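Plovside library's lost property goes on the table one last time

5 April 2024
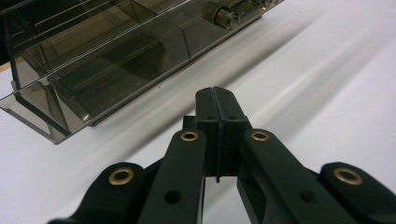
The Plovside public library will give away, recycle or throw out whatever is left of its lost property at the end of this month, ending a run that began in September, when a cupboard door on the second floor stopped closing and the staff decided that the door was not the problem.

Inside were over 300 items. Many of them were umbrellas. The rest covered most of what a person can carry into a reading room and leave without: single gloves, reading glasses, a bicycle pump, a set of measuring spoons, and a number of small boxes and cases whose owners had either taken the contents with them or never had any.

The boxes have become the main attraction. At the viewing sessions, held in the upstairs meeting room, visitors have passed over perfectly good scarves to get to them. One acrylic box, smoky brown and see-through enough to settle any argument over what might be inside, has drawn three separate claims. One claimant remembered it as green. Another said it had held cassettes, then asked whether the library had the cassettes. The third described it well but could not say when it had been lost, or why anyone would bring it to a library, and has been asked to come back with something more to go on.

Under the library's rules, a claim needs a description of the item and a likely date. Staff say most people manage the first part. The likely date is harder, and the claim book now contains entries such as "before the new carpet" and "winter, but a mild one."

Plovside's town office had suggested selling the lot to a dealer, and two firms were asked for a price. Tokarz, the house clearance company on Mill Road, sent someone to look at the cupboard and offered to take everything away for a fee, to be paid by the library. Grandasia, which runs the secondhand store next to the bus depot, was interested in the boxes and the bicycle pump and nothing else. The library thanked both and went back to its plan of waiting.

Waiting has worked better than expected. By the end of last month, 107 items had gone home, among them a left boot whose owner had kept the right one, a child's recorder (the child is now in high school and did not attend) and a hat that had been on display for so long that several regulars were sorry to see it leave. The measuring spoons were claimed and then returned a week later with a note saying they were the wrong measuring spoons.

There has been some grumbling. A letter pinned to the notice board complains that the meeting room is taken up with "other people's carelessness" on afternoons when the chess club might be using it. A reply pinned under it points out that the chess club has a thermos in the lost property. The thermos was collected shortly afterward, and the first letter has since come down.

What happens to the leftovers is mostly settled. Usable clothing goes to the Allitier thrift shop, which has asked for no more than 2 bags at a time and would like it known that it already has umbrellas. Glasses go into the collection bin at the pharmacy. Boxes, tins and cases that are still in one piece will be offered to the children's section for crayons, if the children's section can find anywhere to put them. Anything broken will be recycled where possible.

The final sessions run every afternoon the library is open, from 3 until closing. Visitors should ask at the front desk and will be shown upstairs. Items can be handled, but staff would like them put back where they were found - an unusual request, they admit, given how the collection was built.

The cupboard itself has been emptied, wiped down and fitted with a new hinge. It will hold printer paper. Anything found in the building from now on will be kept in a tray behind the front desk for one month, and as of this morning the tray held an umbrella.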